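Papers > Sport and Media > Working Drafts > Section 4

January | Deirdre Dunne
Shares 11 | Comments 2

4. What the match streams did to the gate

4.1 Where the numbers come from

I'll start with the data, which took up most of my year and nearly all of my patience. The Treloar League is a second-tier women's handball league with 11 clubs, and it sold its streaming rights to Onetti on a two-season deal. Before that you either went to the hall or you waited for the score to turn up on the club's page. So there's a fairly clean break between "no stream" and "every match streamed", and that break is what I lean on in this whole section.

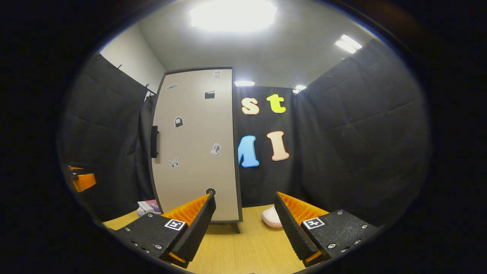
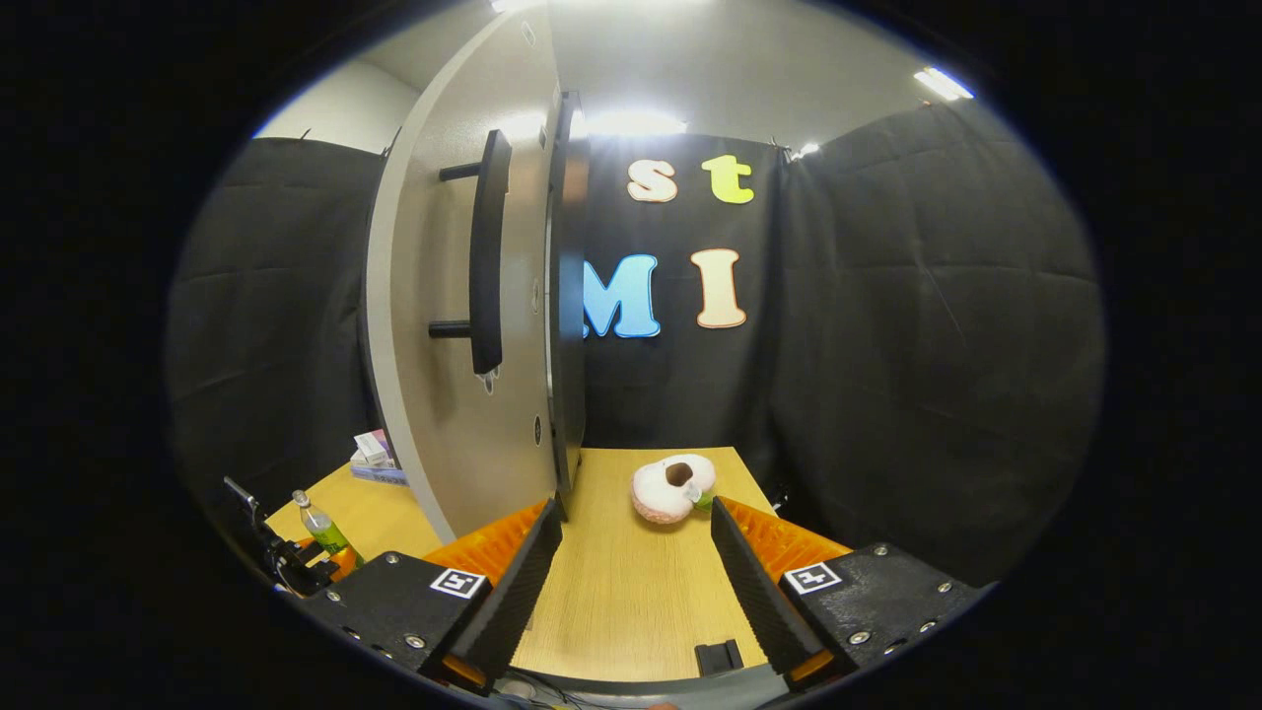

Figure 4. Hand-held gripper over a light wooden tabletop, two views.

The league gave me gate sheets for 126 matches. A gate sheet is one piece of paper, filled in by whoever was on the door, with paid adults, paid juniors, season tickets and comps. Some clubs fill in all four boxes beautifully. Others write one number and underline it. Where I only had the one number I kept the match in the main comparison and dropped it from anything that splits adults from juniors, so the tables in 4.3 rest on fewer matches than the headline result does. I went back and forth on this (my first draft threw those matches out altogether) but the clubs that underline one number are also the clubs with the smallest halls, and losing them would have tilted everything toward the big towns.

On the streaming side I had viewing logs from Onetti at the level of the match: how many accounts opened the stream, how many were still there at halftime, and the region the account was registered in. I didn't have anything about individual people and I didn't ask for it. An account isn't a person, of course. A whole family on one couch is one account, and a clubhouse with a projector is also one account, and I can't tell them apart. I'll come back to that because it matters more than I wanted it to.

I also had 2129 viewer messages sent through the league's feedback form. Those turned out to be the most fun part of the project! I read every one and I'll quote none of them directly, as the league asked me not to, but they shaped how I think about the figures and I'd be hiding something if I left them out.

4.2 How I compared

The comparison itself is plain. For each club I took home attendance before the streams began and home attendance after, and I matched on opponent, so that a home game against Landeck before is set beside a home game against Landeck after. Landeck bring a lot of traveling fans. If you don't match on opponent, any club that happened to host them more often in one period looks like it's booming, and a couple of them really did look like that in my first pass. I was excited for an evening and then I saw the fixture list.

Start time was the other thing. When the deal came in, Onetti asked for matches to be spread out so they wouldn't all go live together, and the league used a fixture tool called Anton to do the spreading. Plenty of games that had always been on Saturday afternoon moved to the early evening, or off Saturday entirely. That's a real headache for me. If the crowd drops after a match moves, is it the stream or is it the slot? People with small kids are not coming out in the evening however much they like handball.

What I did was split the matches into those that kept their old slot and those that moved. The ones that kept their slot are my best shot at the effect of the stream alone. The ones that moved carry both effects mixed together, and I report them separately so that readers can see the gap. A reader of an earlier draft asked why I didn't fit one big model with a term for the slot. I did, and it's in the appendix, and it points the same way, but I trust it less. The moved matches weren't picked at random. Anton was given a list of halls that were free in the evening, and those tend to be school halls, which are different places to watch sport in about every way I can think of: fewer seats, no bar, parking that's fine on a weekend and awful on a weeknight.

I should also say what I left out. Cup ties are gone, and so are the playoff matches, because the price on the door is different. One match that was abandoned with a leaking roof is gone too, and I felt bad about it, as it had a lovely crowd.

4.3 What came out

For the matches that kept their slot, I can't find a drop in attendance worth the name. Some clubs went up a bit and some went down a bit, and the spread is about what you'd see between any pair of seasons in a league this small. I know "no clear effect" isn't a thrilling thing to read after several pages of setup. Still, the fear around the clubs before the deal was very strong, and a few of the people I spoke to had talked themselves into expecting empty halls. That didn't happen in the matches I have.

For the matches that moved, attendance did fall, and it fell for nearly every club. Juniors fell harder than adults wherever the gate sheets let me split them. I read that as mostly a slot effect. The kept-slot matches had exactly the same streams, the same price and the same promotion, and they held up. But I want to be careful, since a stream could matter more when the slot is bad. You might drive across town for a Saturday afternoon and never think about the stream, and then on a wet weeknight the stream is right there on your phone. My data can't separate those stories and I won't pretend otherwise.

The regional logs are where it gets interesting, at least to me. I'd assumed most viewers would be local people who'd otherwise be in the hall. For most clubs the bulk of accounts were registered outside the home club's region, and a good share of those were in the visiting club's region. In other words it's away fans, largely. They were the people who'd never made the trip anyway, or made it once a season when the opponent was close. The messages back this up. A lot of them are from parents and grandparents of players, people who'd moved away, and former players who wanted to see how the team was doing without them.

There was one club where local viewing was high, and it's the one with the projector. I only know about the projector from the messages! Supporters there gather in the clubhouse for away games and buy food and drink, and as far as the logs are concerned they're a single account on one evening. So the account figures probably undercount that club badly, and they might undercount others whose members didn't think to write in and tell the league about their setup.

4.4 Money, briefly

I'd planned a proper section on income and then found I couldn't write one. The rights fee is confidential and the clubs don't report bar takings in any form I could line up with the gate sheets. What I can say is that the fee is shared equally, while gate income obviously isn't, so the deal matters far more to a club with a tiny hall than to one with a big one. A small club that lost part of its crowd to a moved slot could still come out ahead on the year. A large club with the same loss might not, and it would be paying, in effect, for everyone else's evening fixtures. I heard a version of this complaint from more than one of the larger clubs and I think it's a fair one to put to the league when the deal is next discussed.

Sponsors are the missing piece. Several clubs sold board space facing the main camera side for the first time, and they were pleased with the price. Nobody had kept a record of which boards were sold before and which after, so it stays a story for now.

4.5 Things I'd do differently

I'd ask the people on the door to write down one extra number, the count of visiting fans. It would take them seconds, and it would have let me test the away-fan idea from the hall side as well as from the logs. I'd also get the fixture list from Anton with the reasons for each move attached. I was told these were stored and then, after several polite emails, that they'd been overwritten at the end of each season.

And I'd talk to the people who stopped coming. The feedback form only reaches those who opened a stream, so all the messages I read are from people who were watching in some fashion. Someone who used to take their daughter on a Saturday afternoon, and then quietly stopped when the match went to an evening, isn't in the logs or in the messages. They only show up as a smaller figure in the junior box on a gate sheet, if the club filled in the junior box. The survey I describe in Section 5 was an attempt to reach some of them through the local youth teams.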